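Filed under: Workshop & Storage

Moving the shop, a thread.

Nov 28, 2018

We got the keys to the Flurnwood unit in July and I'm still sorting out where things go. Posting notes as I do it.

Lights first. The old place had 2 tubes and a window. This one has fluorescents most of the way to the back, under a white metal ceiling. Big improvement for small screws.

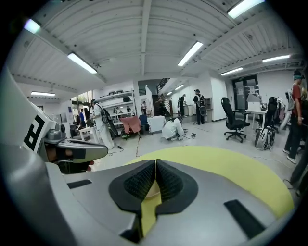

Shelving next. White metal units, boxes on every tier that will take them. Heavy stuff low, the Narel drill cases at waist height.

Extension cords are the part I haven't solved — they end up on the floor by noon. Pricing a Brouwer ceiling reel, almost $92 with the bracket.

Labels go on the short side of the box. I did 9 on the long side and had to redo them.

Back wall is next week. Paint, then hooks.

Comments (3)

grister_fan: Get the reel. Mine's seven years old and still pulls back fine.

tallbench: What are you using for labels?

oaklane7: Hooks before paint, trust me

Recent threads
Sorting a coffee can of bolts
Grister vise, one year in
Sweeping compound or no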